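Gremumside Neighbors Board > House & Yard
Posted Jul 31, 2026 by hedge_accountant
Print this page | E-mail this thread

Slate blue for a front room: am I about to ruin my house?

hedge_accountant wrote:
We bought the narrow place at the bottom of the hill in Gremumside and the front room is currently the color of a used bandage. My wife wants slate blue-gray. I want to be left alone, but failing that I also want slate blue-gray. Her mother says it will look like the inside of a filing cabinet.

The room faces north, one window, 214 square feet, with trim that somebody painted glossy cream over what I believe is every previous color ever sold. I've got two sample pots from Mahuika, one called Harbor Slate and one called Quiet Slate. On the wall they are the same paint. On the lid they are the same paint. Quiet Slate costs more, presumably for the silence.

Has anyone lived with a color like this through a winter? I don't need encouragement. I need someone to tell me about February.

plinth_and_punishment wrote:
I've lived with it for two winters. February is fine. November is the one that gets you, when it's dark at half past four and you still remember what outdoors looked like.

My advice is lamps. Get more lamps than seems decent and never turn on the ceiling light again. A blue-gray wall under a ceiling light looks like the place where you wait to talk to somebody about your parking ticket.

marmalade_tax wrote:
Strong disagree with all of this. North-facing rooms need a warm color. You already have cold light coming in, and you're going to greet it with cold paint? Go for a soft clay or a buttery white. People have been told this for as long as there have been paint stores, and every summer somebody on this board decides the rule is for other people.

plinth_and_punishment wrote:
Buttery white in a north room turns the color of old piano keys by lunchtime. I had that too. I have had everything.

gutterball_ed wrote:
If it helps, the look you're after is white things against a plain blue-gray. The white does a lot of the work. Something like this for the general effect, big rounded white shapes with some darker gray in them and nothing else going on behind:
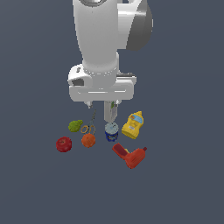
Reading time for this thread: 4 min

gutterball_ed wrote:
Hit post too early. What I meant to add is that your cream trim is the real problem. Cream next to slate looks like teeth. Paint the trim a clean white or paint it the same color as the walls, but don't leave it how it is and then come back here in the fall blaming the blue.

hedge_accountant wrote:
That's the color, or close enough that I'd sign for it. The trim news is unwelcome. There are 232 linear feet of trim in that room if you count the window and the built-in shelves, and I did count them, on my knees, with a tape measure that retracts when it feels like it.

marmalade_tax wrote:
A flat background with one white thing in it proves nothing about a living room. Where's the couch? Where's the dog? Where's the basket of chargers for phones you no longer own? Any color looks good with no furniture in front of it. My garage looked wonderful the day we moved in.

gutterball_ed wrote:
I'm talking about the color, marmalade.

marmalade_tax wrote:
And I'm talking about the color. A color is what it does next to your stuff. My stuff is brown. I suspect his stuff is brown.

hedge_accountant wrote:
My stuff is brown.

sill_and_void wrote:
Brown is good with slate! Walnut, leather, old books, that kind of brown. Orange pine is another matter and I would keep that conversation for another thread.

Practical note from someone who used to mix paint over in Hisatton – sample pots are no use straight on the wall, especially over gloss. Paint two coats on a big piece of white poster board, leave a bare border, and move it around the room for a few days. Put it behind the couch, then next to the window, then in the darkest corner. Look at it in the morning and again with the lamps on. And scuff that glossy trim before you do anything, then use a bonding primer. Skip the primer and you'll be peeling the trim off in ribbons by Christmas.

plinth_and_punishment wrote:
Seconding the poster board. Also go flat or matte on the walls. Old plaster in any kind of sheen shows you every repair made by every man who ever owned a putty knife.

marmalade_tax wrote:
Matte marks if you breathe on it. I used Sondex eggshell in my hall and I can wipe it down. He has children, I assume, or at least elbows.

plinth_and_punishment wrote:
In a hall, sure. Who is wiping down a front room?

marmalade_tax wrote:
People with clean front rooms.

sill_and_void wrote:
You can get washable matte now, so you could both stop.

hedge_accountant wrote:
Poster board is up. It's leaning behind the couch and so far it has looked blue, gray, green, and for one bad half hour after dinner, purple. My wife likes all of them. My mother-in-law has been sent a photo and replied with a picture of a filing cabinet.

I've priced the whole job with primer and decent brushes and it comes to a bit over $200, not counting lamps. Going with Harbor Slate, washable matte, white trim. I'll start with the wall behind the door in case marmalade is right.

marmalade_tax wrote:
I'll be here in November.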